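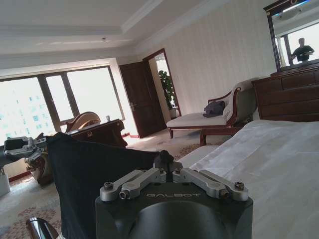

Jana Grube: Before anyone orders new linkages, could we please check the pivots? Ours on the second unit had the same dropped cloth trouble in January and a new linkage would have fixed nothing, the slack was all in the pins.

Ticket: Gripper loses grip on cloth, bedroom cell, Skindton
Opened: 2025-12-20
Opened by: Svetozár Kratochvíl
Status: waiting on parts

Jana, thank you, that is exactly the kind of note I was hoping for, and I'm sorry I didn't come to you first! I'll put down everything we've tried so far, in order, so you and Vratislav don't have to go digging through my messages.

What happens is that the arm picks up a dark cloth or a garment, lifts it well enough, starts the turn toward the bed, and somewhere in that turn the cloth slides out on one side. It doesn't do it with the white pillowcases or the hand towels. It began after the last service, when the counter on that gripper stood at 700 cycles, and I nearly didn't write it up because for a while it was happening so seldom that I blamed my own folding.

First thing I tried was the software end. I lowered the turn speed, then put it back, then raised the closing force one step. The slower turn helped a little. The extra force made no difference that I could see, and the motor got warmer than I like, so that is back at the old value. Please leave it there.

Then I swapped the programs between the two arms. The good arm ran the bad arm's program all afternoon without a drop, and the bad arm dropped with either one. So it's mechanical, and it's on the gripper with the GALBOT lettering facing the wrist camera (I say this because we have been calling them left and right depending on which side of the bed we're standing, and Bořivoj spent half a morning checking the wrong one, poor man).

Vratislav Ondrejka: Did you look at the hex bolts on the linkage bars before running it again? The outer ones walk if they were put in dry.

I did, and you were partly right. One was loose enough to turn with my fingers — I cleaned it, put a drop of thread locker on it and snugged it back down. The others held. We let it cure overnight and started again in the morning with the same black fabric, since that's the piece that slides most dependably. It was better, I'd say clearly better, but it still went twice before lunch.

So on to Jana's pivots. With the power off and the arm parked low, I held the hub with one hand and rocked each linkage gently with the other. The right one is firm. The left one has a small click in it that you feel more than hear, and if you rest a fingertip on the lower pivot you can feel the pin shift. I would never have found that by looking.

Bořivoj has asked Gajdoš for a set of 6 pins and the bushings that go with them. They want the old part number off the Bedard sheet, which I've sent. Our service card says to check the pivots every 2,000 cycles, and I'd like to bring that down to 1,000 for this cell, because cloth work opens and closes the fingers so much more than the box line at Clado does. Jana, if you have a number you trust better, I'll happily use yours.

Until the pins come:
Run the turn at the slower speed.
Light linens only on that arm, and give the dark fabric to the other one.
Rock the left linkage by hand at the start of each shift, power off, and write down whether the click has grown.
Leave the bolt with the thread locker alone, please. It has been marked.

Gunnlaugur Riis: Shall I hold the spare gripper for you or send it back with the others?

Hold it, please, if it isn't in anyone's way. I'd rather do the pins first and keep the calibration we have — setting up the fingers again took us the better part of a day last time — but if the bushing seat is worn as well then we'll need the whole unit. I'll know once it's on the bench, and I'll add the measurements under this entry.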